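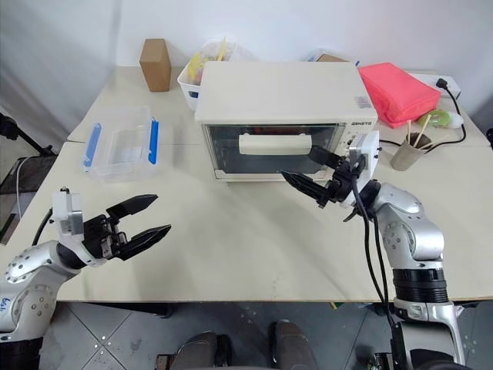 The LNG receiving terminal at Lastcombe opened its gates to visitors on 19 April 2025, the first time since the second tank was commissioned. The operator, Flastirora, ran groups through in turn, and ours was taken by Kojo Agbenyega, who has charge of the regasification train. He began in the visitor building with the question of heat. A cargo arrives at minus 162 degrees Celsius and has to leave as gas at a temperature the pipeline will accept, so nearly everything on the site between jetty and fence is there to add heat under control. A countertop toaster oven, with its knobs beside a tinted glass door, does the same job on a small scale: a closed space, a set rate of heating and a means of watching the result. At Lastcombe the heat comes from seawater, drawn through screens at the east quay and run down the outside of finned panels while the LNG rises inside them.

The jetty has one berth and four loading arms, three for liquid and one for vapour return. We were allowed as far as the gangway tower. No ship was alongside. The arms were replaced last August under a contract with Preltia, and the new couplings can be released from the control room if a vessel drifts outside its limits. The transfer line back to the tanks is 700 metres long and is kept cold between cargoes by circulating a small flow of LNG, which avoids a slow cool-down each time a ship berths.
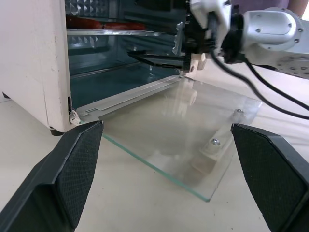

Boil-off was covered next. The gas that forms in the line and tanks goes to two compressors and then to a recondenser, where it is mixed back into the liquid leaving the low-pressure pumps. At low send-out there is too little liquid to absorb it, and the surplus has to be compressed straight into the grid at 80 bar. Agbenyega said this is the operating case that costs the most, and the one the planned third compressor is meant to ease.

The control room is staffed by three people per shift. Visitors stand behind a glass partition, and the sound is poor. The alarm system was rebuilt by Mladenović, a small automation firm, which cut the number of configured alarms on the jetty from 300 to 130. The remaining ones are sorted by the time available to respond.

On capacity bookings the answers were shorter. Two long-term holders have most of the berthing slots, and the rest are offered each year. Flastirora would not name the holders or say whether the third tank depends on a further contract. Groundworks for it are marked out north of the flare – pegs and tape only at present.

Safety shoes are lent at the gate, phones are left in lockers, and the bus back to the station leaves from the lower car park.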